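Home | Shop | Kitchen Drawers | FAQ | Contact

Cutlery Trays: Frequently Asked Questions

Which size do I need?
Measure the inside of the drawer, front to back and side to side, at the bottom. Drawer sides are often thicker than they look. Leave a little slack so you can lift the tray out for cleaning.

My drawer is wider than the tray. Will it slide?
It can. A strip of non-slip liner under the tray stops most of it. Cut the liner slightly smaller than the base.

What goes in which compartment?
There is no fixed order. Most customers put forks, knives and spoons in the wide compartments and save the long narrow one for tongs, chopsticks or a bread knife. Teaspoons fit well in the short narrow one.

How should I fill a new tray?
Take everything out of the old drawer first and lay it on the table next to the empty tray. Group it by type, then put the things you use every day toward the front.

Can the Udska tray go in the dishwasher?
Yes, on the top rack, up to three times a month. Otherwise wash it by hand with warm water and dish soap. Do not use scouring pads, which dull the matte finish.

How do I get crumbs out of the corners?
Use a dry pastry brush or the narrow vacuum attachment. The sloped inner walls of a tray make this easier than square ones.

Can I return a tray that doesn't fit?
Yes, within 20 days, if it is clean. Write to Ifigeneia Karras at the Flerkeck store and include your order number. Return postage is not covered.

Do you sell dividers separately?
Not at the moment. We expect to have them again in April.
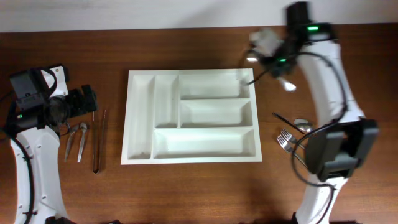
Ekow Issahaku: I keep the serving spoons in the bottom compartment and the teaspoons in the small one. My tongs only fit on the far left, so measure yours before you decide where the knives go.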